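Home | Storage | Hallway | Small Spaces

How to set up a three-tier shoe rack
Posted 15 August 2025 by Evley
Last updated: 15 August

I've had my bamboo rack since March and I'm still fussy about how it's loaded (sorry, not sorry!). Wipe each shelf with a barely damp cloth and let it dry. Then start at the bottom and put your chunkiest pair in the middle, side by side, toes to the front.
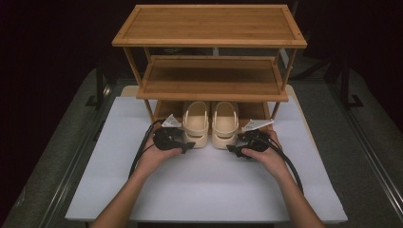
One reader wrote in to say she does it heels first, as she finds a back strap easier to hook with a finger when she's dashing out. Fair enough! I still like toes forward for clogs, but do try both.

Next come the flats and trainers on the middle shelf. I leave the top one clear for keys and post, though you could squeeze another pair up there. Leave it for 6 days before you change anything – you'll soon spot which shoes never move.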